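Porwood Robotics – call for demonstrators, Salldale site

Looking for people to teach robot arms how to handle laundry. Part time, paid, starting November. No robotics background needed, no degree, no coding. Patience yes.

What you do: hold a pair of control handles, move the arms, fold the shirt. Then shake it out and fold it again. Every run gets recorded and goes into the training set for our folding model. We have 1628 good runs so far and need a lot more, with more hands than just ours – the model picks up one person's habits way too fast.

Shifts are four hours, mornings or afternoons, with a proper break in the middle. Sunday shifts available if weekdays don't work for you. Pay is 29 dollars an hour, training day included. Most people get thier first clean fold before lunch on day one.

Garments right now: T-shirts, mostly. Towels and kids' pants next, then button-downs when the Sartori project starts. Shirts go down flat, crumpled, inside out, half off the table, whatever the run sheet says.

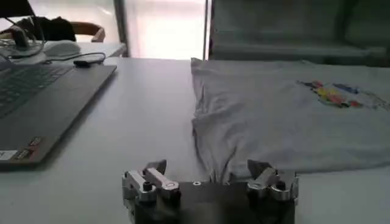 Do I have to get every fold right?

Messy runs are fine as long as you mark them. Hit the foot pedal, say what went wrong in a few words, reset, go again. We keep slips and recoveries in a seperate set and train on those too. What we can't use is a bad run marked good.

You should be OK with: sitting for long stretches, repeating the same task, small hand movements, being told your pace is too fast (it will be). Left-handed people very welcome, we're short on them. Glasses fine. Must be 18 or over and able to do at least two shifts a week for six weeks.

Also a few spots at Tuvholm, same work, smaller room, evening hours only. Say so in your message if you'd prefer that one.

To apply – send a short note through the contact form, subject line "folding", with the days you can do and which site. No resume needed. We call back within a week, then a 30-minute tryout on the arms, paid.

Spots go in order of tryout, so don't wait too long.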